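Hand-held grippers keep losing their grip on small jars – fingers or springs?

Posted in Workshop builds > Robots and automation

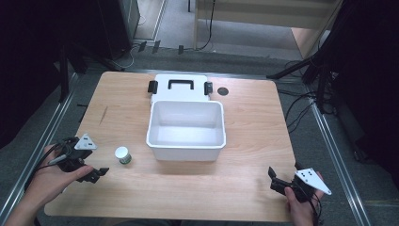

Jar and box on the bench, one gripper in each hand.

Hi all! I've been building a pair of hand-held grippers in our shared workshop (we call the project Dullis) and I'm having more fun than I've had with any build in years. The idea is that you do a job with the grippers in your hands, the dotted plates on top get tracked, and later on an arm copies what you did. My test job is simple: pick up a little screw-top jar, put it in the white storage box, shut the lid.

The tracking is lovely. The gripping is less so. With the left one I can close on the jar fine, but as soon as I lift, it turns between the fingers and ends up leaning over. The box lid is no trouble at all, I can get hold of the black handle first time. I've logged 286 goes so far and the jar is what spoils most of the bad ones. Fingers are plain printed plastic with flat faces. Do I want softer fingers or a stronger spring? I'd rather not redo the trigger, it took me most of September!

Postar

Great project! Fingers first, definitely. A flat hard face only touches a round jar along one thin line, so it will pivot whatever spring you fit. Cut a shallow V down the inside of one finger and leave the other flat, then stick a strip of thin silicone sheet on both. The V gives you two lines of contact, and with the flat side that makes three, so the jar has a job turning.

Rough up the plastic with 600 grit and wipe it before you glue or the strip will peel. I used ordinary bathroom silicone as the glue and left it overnight. Make the V wider than you think you need – mine was fine on the jar I measured and hopeless on the next size up.

One more thing, try grabbing the jar lower down. If you hold it up by the cap, the weight hangs below the fingers and any knock sets it swinging.

Nugroho

stronger spring worked for me. hand aches after a bit though

Endus

I'd go with the V as well, and please don't fit a heavier spring until you've tried it. Ours made people squeeze in jerks and you could see it in every recording.

Have a look at your cables too. If a cable pulls on the gripper when you lift, your wrist twists to make up for it and the jar goes with it. We ran ours up the forearm with 2 loose Velcro straps, leaving a bit of slack at the wrist, and the wobble dropped a lot straight away. Cheap fix, takes five minutes!

If you change the fingers, keep the old recordings in a separate folder. We mixed some 3,118 clips from old and new fingers and sorting them out again was a very long evening.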